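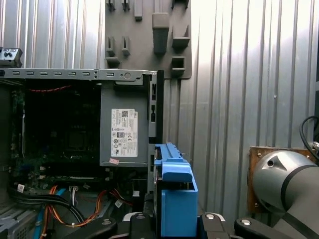
3 min read

Is the Skevivbridge gripper kit good enough for taking apart office computers?

Posted Wed 7 August by feyisa_workshop

Hello everyone. I work in a small refurbishing shop and we receive old desktop towers, mostly Dell, from offices that change their equipment. My chief wants to automate a part of the work, first the drive caddies and later maybe the memory. We have now the Skevivbridge two-finger kit with wrist camera on trial until September, and I must write a recommendation.

The arm itself we have already, so I ask only about the kit. The price they gave us is 493 per month with support, or we can buy it. My doubts are these:

The blue plastic caddy is easy to hold by the upright tab, but the cables are very near. The left finger has to come in beside the black bundle and the orange and yellow wires, and I am afraid that one day it will close on a wire together with the caddy.

The wrist camera sees the gray power supply and its white label well, but deep in the case, where the motherboard is, the picture is dark. Is this a setting or do I need a lamp?

Does somebody have experience with the softer fingers from Hesum on the same mount? The seller says they fit, but he also sells them.

Thank you, and excuse my English please.

skoltex_user_east

We rented the same kit last year for a similar job, and I can share what we learned.

About the cables: the fingers are not too wide for this work, but the standard approach path is too low. In the teach menu you can set a second waypoint, so that the gripper first goes above the tab and only then comes down. Open the fingers only as much as the caddy needs. With the factory opening we touched the wires often – with the smaller opening it was rare. We also put one strip of tape around the loose cables before the tower goes to the station. It costs a person a few seconds and I recommend it, even if your chief does not like manual steps.

About the dark area: it is partly a setting. The camera exposes for the brightest thing, and if you have a shiny metal wall behind the station, like many of us do, then the inside of the case becomes black. Choose a smaller exposure zone in the middle. For the caddies this was enough for us. For memory you will need a lamp, in my opinion.

We did 351 towers in the rental period. The time for one caddy was roughly 60 seconds with our slow speed, and a person is faster. You should write this clearly in your recommendation, because the sales sheet compares with a very tired person.

marek-less

Just buy it. Renting is always more expensive at the end.

hesum_fingers_owner

I have the Hesum fingers. They fit on the mount, this is true, but you need 2 spacers which are not in the box, and the calibration must be made again each time you change. The grip on smooth plastic is better. On thin sheet metal they slip a little and the rubber gets cuts from the edges of the case. For caddies only I would take them, for anything with the chassis I would stay with the standard black ones.

Please ask Skevivbridge if the support price includes replacement fingers. In my contract it did not, and I found this on page four.

Related topics
Exposure zone resets after restart on wrist camera
Spacers for Hesum fingers – where to order?
Skoltex bench fixture for small towers, any opinions
Removing memory modules with a two-finger gripper
Rental or purchase for a shop with one arm

Contact the moderators | Copyright belongs to the posters | Back to top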